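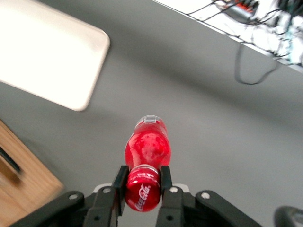 小球队的季前热身赛，比分重要吗？

比分不太重要，重要的是球员跑了多少分钟，还有教练在比赛里试了什么。

---

我想用这个夏天的时间，慢慢写一串关于季前赛的帖子。我看的球队叫 Gresano，是一个小地方的小球队，电视上没有。中文是我的第三门语言，我每一条都会检查，但是还会有错误，请大家直接告诉我。

---

先说日程。今年夏天 Gresano 安排了七场热身赛。七场听起来很多，可是里面有两场只踢四十五分钟一节的那种“训练赛”，不卖票，也没有正式的裁判报告。球迷能看的是剩下的那些。

---

很多人问我为什么要看热身赛。我的回答很简单：六月没有别的足球可以看。联赛结束以后，我每个周末都不知道下午应该做什么。我洗过窗帘。我还重新排了书架上的书，按颜色排的，后来找书很不方便，又排回去了。

---

对球员来说，假期也没有那么长。他们离开的时候会拿到一张训练表，上面写着哪天跑步，哪天休息，跑多长时间。回来的第一天就要测试。谁在假期里吃得太好，第一天就看得出来。

---

我在训练场的栅栏外面看过一次这种测试。他们在两条线中间来回跑，一个机器发出声音，声音越来越快，跟不上的人就走到旁边坐下。最后剩下的是左后卫和一个青年队的孩子。左后卫看起来不太高兴，因为那个孩子还在笑。

---

那个孩子今年 16 岁。按照联赛的规定，他可以参加成年队的正式比赛，不过需要家长签字。我觉得这个细节很有意思：一个人可以在几百个观众前面踢后腰，但是要先请妈妈签字。

---

第一场热身赛是客场，对手是 Pulico。Pulico 比我们高一个级别，球场在山谷里面，下午四点以后阳光就被山挡住了。所以那里的热身赛总是安排得比较早，天气很热的时候也这样。

---

我们坐火车去，再换公共汽车。公共汽车司机问我们是不是去湖边。我们说去看足球，他说今天没有足球。我们说有，是热身赛。他想了一会儿，说那个不算足球。

---

Pulico 那场我们输了，0比3。上半场踢得还可以，下半场换了整个队，大家互相不认识。有一个试训的中场球员穿的衣服后面没有号码，广播员每次都只说“Gresano 的球员”。

---

关于试训球员，我想多写一点。

在大的俱乐部，你很少看到他们。在我们这个级别，夏天有一半的新闻是试训。他们合同到期了，没有球队，自己坐车来，踢一场或者两场，然后等电话。

---

名单上他们的名字写成“试训球员甲”“试训球员乙”。俱乐部这样写有原因：名字公布以后，别的球队可能会先打电话。球迷当然马上就去查，看他的跑步姿势，看他是左脚还是右脚，看他的发型，晚上论坛里已经有答案了。答案经常是错的。

---

我最喜欢的一次错误是前年的。论坛上大家都说试训的门将来自 Javatport，因为有人看见一辆 Javatport 车牌的车停在球场门口。后来知道，那辆车是来修割草机的。门将坐的是火车。

---

再说说换人。正式比赛换人有限制，热身赛没有什么限制，两个教练赛前商量一下就可以。所以你会看到第六十分钟的时候，十个人一起走到边线，裁判助理拿着一张纸，不知道从谁开始。

---

这对看球的人有一个坏处：下半场变得很乱，节奏没有了。也有一个好处：你可以一次看到所有人。我一般上半场看球队，下半场只看一个人。我选一个人，从他上场看到比赛结束，球在哪里我不管。

---

今年我看的是新来的右边卫。他有一个习惯，每次界外球以前都用衣服擦手。他的位置总是太靠前，后面有很大的空地，可是他跑得快，回来得及。到了联赛里，快的前锋很多，我有一点担心。

---

有朋友问：热身赛的比分和联赛成绩有没有关系？

我没有做过研究，只能说我自己的记忆。有一年夏天我们一场都没有输，秋天到了，我们很长时间没有赢。还有一年夏天我们被一个业余队打败，球迷很生气，后来那个赛季我们差一点升级。

---

所以我现在看到大比分的胜利，会高兴一个晚上，第二天就忘记。看到大比分的失败，我会难过三天。这没有逻辑，我知道。

---

第二场是在家里踢，对手是 Heywood。他们每隔几年来我们这里集训一次，住在海边的旅馆，早上在沙滩上跑步。当地人已经认识他们的衣服了，面包店早上会多做一些。

---

Heywood 的球迷也会来，人数不多，可是声音很大。他们唱一首歌，我听了整场都没有听懂歌词。中场休息的时候我去问，一位老先生很认真地一句一句念给我听。歌词说的是一个已经退役的门将，还有一只鸭子。我还是不懂。

---

那天的观众是 900 人。我知道这个数字，因为广播员念了，念完以后大家鼓掌，像是给自己鼓掌。对热身赛来说，这是很好的数字。有些联赛比赛，下雨的时候，也没有这么多人。

---

比分是2比2。我们的第一个球是角球，中卫头球。第二个球比较奇怪，对方后卫回传，门将没有停好，球从他脚下面滚进去了。他坐在草地上坐了一会儿。Heywood 的球迷马上为他唱歌，我认为这是很好的球迷。

---

下面写一个比较技术的问题，不感兴趣的朋友可以跳过这几条。

Gresano 上个赛季踢四个后卫，今年夏天教练在试三个中卫。这个变化听起来只是多一个人或者少一个人，可是对每一个位置都有影响。

---

踢三个中卫的时候，两边的球员要一个人管整条边路。他要进攻，也要防守，一场比赛跑很多。我们队里能这样跑的人，右边有一个，就是那个擦手的新人。左边只有原来的左后卫，他已经不年轻了。

---

中间的那个中卫要会传球。对 Pulico 的时候，每次他拿球，对方的前锋就让他拿，不去抢，只站在传球的路线上。他没有办法，就传给门将，门将再传给他。看台上有人喊：“你们两个认识很久了吗？”

---

对 Heywood 的时候好一些。后腰退下来接球，就是那个年轻的孩子，他先看一眼身后，再接球。这个动作很小，教练在场边给他鼓掌。我以前踢球的时候，教练每天对我说“先看再接”，我到最后也没有学会。

---

我要说明一下，我踢球的水平很低。我踢的是公司联赛，位置是“哪里缺人去哪里”。所以我写的战术都是从看台上看到的，看台上看足球总是比较容易。

---

战术部分结束了。现在说门票。

热身赛的门票便宜，有季票的人可以免费进。孩子跟大人一起来也不用买票。收入主要靠小卖部。我们球场的小卖部卖三明治和咖啡，夏天还有西瓜，切好了放在纸盘子上。西瓜卖得最快，下半场开始以前一定没有了。

---

我有一个建议，给第一次去看这种比赛的朋友：坐在替补席后面。在大的球场你听不见教练说什么，在这里什么都能听见。他怎么叫人，怎么批评，哪一个球员会回嘴，坐十分钟就清楚了。

---

我在那里学会了很多词典里没有的词。当然，有的词我不能在帖子里写，也不能在办公室里用。有一次我用了一个，我以为意思是“快一点”。同事们安静了一会儿。

---

还有人问我九号的问题。

对，我们现在没有九号。原来的中锋在五月离开了，去了一个工资更高的球队。他在这里进了很多球，所以没有人马上要这件球衣。夏天的名单上，8 号后面就是 10 号。

---

前锋位置今年试了三个人。第一个个子高，背对球门拿球很好，转身很慢。第二个跑位聪明，射门总是打在门将身上。第三个是原来的边锋，教练让他踢中间，他自己常常忘记，踢着踢着又回到边上去了。

---

论坛上有一个投票，问谁应该穿 9 号。最多的选择是“先空着”。我也选了这个。我觉得号码等一等没有关系，进球不能等。

---

俱乐部的人说，八月以前会有消息。去年他们也说过这句话，后来八月来了一个门将。他是很好的门将，我没有意见，可是我们要的是前锋。

---

第三场对 Javatport，客场，在港口旁边。

我特别喜欢这个球场。主看台很旧，座位是窄的，腿长的人要斜着坐。坐在最高一排可以看见船。进球少的时候，我就看船。

---

这场比赛进球很少。0比0，下很小的雨，草地很滑。两队都在练习从后场慢慢出球，两队都出不来。上半场最精彩的事情是一只海鸥站在中线上，裁判停了比赛，请它离开，它走着离开的，没有飞。

---

可是教练赛后很满意。他对当地电台说，这是夏天第一次没有丢球，防守的距离对了，大家知道什么时候上，什么时候不上。我回家以后想了想，他说得对。无聊的比赛对后卫来说可能是很好的比赛。

---

左后卫踢满了九十分钟，最后十分钟还有一次前插，传中传到了看台外面。球没有找回来。跟我一起去的朋友说，可能在船上。

---

回家的路上我们讨论了体能的问题。季前训练的前两个星期，球员的腿是重的，因为每天上午下午都练。这时候比赛，动作会慢半拍，停球会远一点。如果你不知道他们早上刚跑完山坡，你会以为他们都不会踢球了。

---

我以前就是这样，每年七月都对朋友说：“这个赛季完了。”朋友现在七月不接我的电话。

---

有一位读者问得很好：既然腿很重，为什么还要比赛，不多休息？

我问过一位做体能训练的朋友。他的意思是，跑步机可以练心肺，练不出急停、对抗和落地。这些动作只有比赛里才有那么多，身体要重新习惯。先踢四十五分钟，再踢六十分钟，最后踢满全场，一步一步增加。

---

他还说，最怕的是第一场就有人想表现自己。试训的球员很容易这样，他只有一次机会，所以每个球都用全力去抢。受伤常常就在这个时候。对 Pulico 那场，没有号码的那位中场在第七十分钟自己坐下了，摸着大腿后面。后来我没有再看见他。

---

我常常想起这件事。电视里的转会新闻，数字都很大，有照片，有围巾。在我们这里，一个人坐火车来，踢了二十多分钟，大腿疼了，又坐火车回去。我希望他现在有球队。

---

换一个轻松的话题：新球衣。

Gresano 的主场球衣一直是绿色和白色。今年的绿色比较深，领子是老的样子，有扣子。球迷分成两派，一派说漂亮，一派说像邮局的制服。我属于第一派，可是有一天我在邮局排队，我必须承认，很像。

---

客场球衣是黄色的，在 Javatport 第一次穿。雨里很容易看见，这是优点。

---

俱乐部商店很小，在售票窗口的旁边，两个人同时进去就要互相说对不起。小号的球衣总是先卖完，因为孩子们都要。我买了大号，洗了一次以后变成了中号。请大家用冷水洗。

---

季票的事情，也有人私信问我。老位置的保留时间到七月中间，以后就公开卖。如果你想坐替补席后面，请早一点去窗口，那一片不多。网上也可以买，但是网上的座位图左右是反的，去年我的朋友因为这个坐到了客队球迷中间。他说那边的人很友好，给他吃了橄榄。

---

我再补充一下怎么去球场。从火车站出来，沿着有树的那条路一直走，看见水塔就向右。开车的人请停在市场后面，比赛日的时候学校门口不可以停。市场后面的停车场晚上九点关门，如果晚场比赛有加时，请先把车开出来。热身赛没有加时，可以放心。

---

中间这几天没有比赛，我去看了青年队。

青年队的季前赛人更少，主要是家长。家长看球比球迷紧张得多。有一位爸爸从头到尾没有说话，只是把帽子拿下来，再戴上去。他儿子被换下以后，他就安静地坐好，开始看手机。

---

青年队的教练不让家长在场边指挥。门口贴了一张纸：“请让孩子自己做决定。”有人在下面用铅笔加了一句：“越位也要自己决定吗？”教练没有把它擦掉。

---

回答几个昨天的评论，一起写在这里：

- “训练可以看吗？”上午的一般可以，站在栅栏外面。下午的常常关门。
- “可以签名吗？”训练结束以后可以，他们从小门出来。请带自己的笔。
- “你是记者吗？”我不是，我在一家卖灯的公司做会计。
- “‘热身赛’和‘友谊赛’有什么不同？”我的理解是热身赛说的是目的，友谊赛说的是性质。如果我理解得不对，请中文老师们帮助我。

---

谢谢改我错误的朋友。有人告诉我，不能说“裁判请它离开”，因为裁判不会对海鸥这么客气。我想保留这句话，那位裁判真的很客气，他还伸出了手，像请人跳舞一样。

---

接下来的一场在家里，对一支附近的业余队。每年都有这场比赛，收入给他们修更衣室。比分常常很大，去年对方进了一个球，全场站起来庆祝，包括我们的球迷，也包括我。

---

更新：比完了，5比0。三个前锋都进球了，现在投票更难了。

个子高的那位进了两个，都是头球。聪明的那位终于没有打在门将身上，打在横梁上，弹到后卫背上，再进去的。按规则应该算乌龙球，广播员念的是他的名字，他很高兴，没有人去纠正。

---

16 岁的孩子踢了整个下半场，没有失误，有一次传球从两个后卫中间过去，我旁边的人说“哦”。就一个“哦”，我觉得够了。他妈妈应该已经签字了。

---

三个中卫还在试。今天看不出什么，对手没有怎么进攻。右边卫又站得太靠前，又跑回来了，又擦了手。

---

下一场教练说会用接近联赛的阵容，换人也会少一些。地方还没有确定，可能在 Pulico，也可能换一个草地好一点的球场。那边的朋友说他们的草地正在重新种，现在上面只有沙子和鸟。

---

我会再去坐那趟公共汽车。如果还是同一位司机，我会告诉他，今天也有足球。

---

最后一件小事：上次有人在主看台的第三排忘了一把蓝色的雨伞，现在放在售票窗口里面。窗口上午开到十二点，是你的就去拿吧。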